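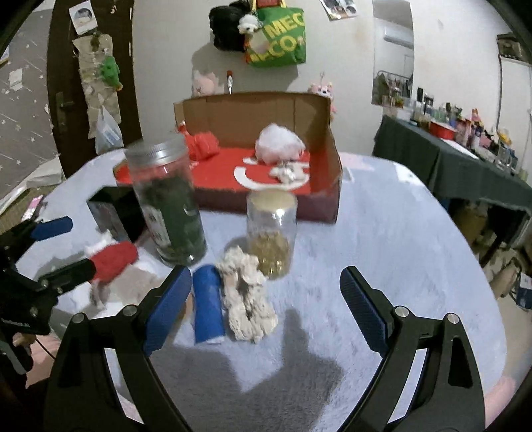

Two hand-held grippers at a cloth-covered table with jars, small soft items and an open carton.

Lernus Practice

The Lernus Practice is a set of voluntary rules for recording work with hand-held grippers in private homes. It was written at Grodutport and is named after the Lernus project, in which it was first used. The current text has 12 rules and is kept in English only.

Background

Before the Practice, each group in the project had its own habits, and recordings from different homes were difficult to compare. A first draft was shared in June and tested with the Drideck gripper. The second edition was published on August 14, 2026.

Main rules

The operator must check the joints and finger pads before each session. Worn pads are replaced in pairs. A session may not be longer than 20 minutes, and the operator rests before starting the next one.

Household objects stay in the home where they belong. Glass jars may be used if the lid is closed. Open flames, medicines and sharp blades are excluded. Letters and papers that show a name or address should be covered or moved to another room. The rest of the room is left in its normal condition, and operators are asked not to tidy it.

A failed grasp is kept in the record and labelled as failed. Rule 9 permits removal only when a person's face or voice was recorded without consent.

Use

The first collection made under the Practice has 1,119 sessions. The Tovar checklist, a shorter version on one page, is intended for collections of fewer than 1,000 sessions. It leaves out the rules on storage and on training of new operators.

See also
Drideck gripper
Tovar checklist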